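Home | Projects | Notes | About

7 July 2018
by Valdir Bezerra

Prumo has learnt to grasp by itself! We gave it 600 practice tries with no human labels at all, only a signal for whether the fingers had closed on something, and I've been grinning ever since.

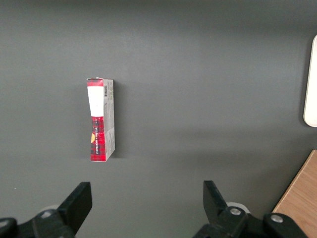 My favourite bit of the method is how it picks an angle. The network scores lots of possible grips from the wrist view and goes for the best one. A tartan box with a shiny grey side is a lovely test, as the busy pattern used to pull the scores all over the place.

Recent posts
Sareo and the 941 bad grasps
Why I retrained Falcão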